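Textile Care > Bedding and Furnishings > Folding and storing a brocade bed cover

rstevens_t
Posted Monday, March 17, 2025

I need a method for folding a large brocade cover, gold to mustard ground, darker tone-on-tone pattern, printed bird on one half. It has been stored in quarters since last May and now has a hard line down the middle. The maker's label says Rustano and gives no care instructions beyond a crossed-out washtub. The cover is on the bed in the spare room at the moment. I want to fold it without making the line worse. Shelf depth is 20 inches.
Roos Stevens

fotis_k
Fold in thirds, so that no fold lands on the old line. Put a roll of acid-free tissue inside each fold. Do not press it first.

MacPherson_T
Disagree on pressing. A cool iron from the back, through a cotton cloth, takes out most storage lines. I have done this with a Van Loon cover of similar weight and there was no change in the surface.

fotis_k
Was there metallic thread in yours? If the sheen comes from a metallic or film yarn, heat can flatten it permanently. Without a fiber label I would not risk it on a printed area either.

MacPherson_T
No metallic in mine. Fair point, although a test on an inside corner would settle it in two minutes.

mieke.geerts
Before anyone discusses irons: is the line a crease or a seam? Wide brocades are often made up from two loom widths joined down the center. If it is a seam, the ridge is seam allowance and will not come out. Turn the edge over and look at the back.

rstevens_t
I can't tell from the top. The back is lined, so I would have to open the hem to look. Both were taken on the bed.
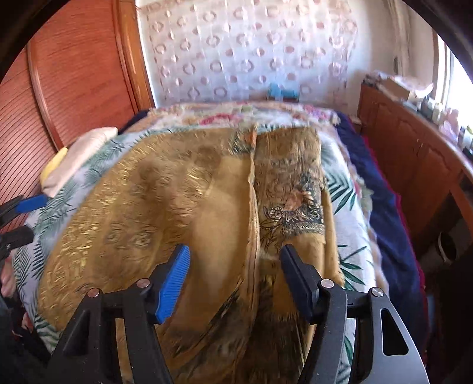
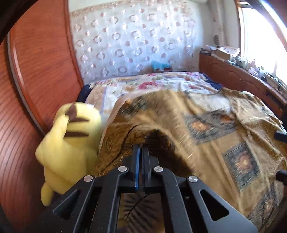
Reply summary so far, and further questions

mieke.geerts
Thanks. The first one is the useful one for the center line. It runs from near the head of the bed down the cloth and both halves rise toward it. I still can't say fold or seam. Feel along it through the lining with two fingers. Seam allowance is a constant width, a crease has no width.

LinneaE
Agree with Mieke on checking by hand. Separate matter: if you do fold, keep the bird off the fold edges. Printed areas on a woven ground tend to crack along a sharp bend before the ground shows any wear. Fotis's thirds may put a fold straight through it, depending on where it sits.

fotis_k
Then roll it. Cardboard tube, 4 inch diameter, covered with washed muslin, face side out. Grukar sells the tubes in long lengths.

MacPherson_T
A tube for a full bed cover will not go on a 20 inch shelf. She would be storing it under the bed or standing on end, and standing is worse than folding.

fotis_k
Under the bed is fine if the floor is dry – suspended on blocks, so the weight is off the cloth.

rstevens_t
No room under the bed, it has drawers. I felt along the line as suggested. There is a flat strip of constant width for the whole length, so it is a seam. No ironing, then. I will fold it in thirds with tissue, moved over enough to clear the bird, and refold along different lines every few months.

LinneaE
That works. Use a cotton bag, no plastic. I have a Stellada bag that has held up for years.
Linnea Engebretsen

MacPherson_T
I would still do the corner test at some point. The smaller creases are not seams.

mieke.geerts
Leave it flat on the bed for a week first. Most of those will drop out on their own.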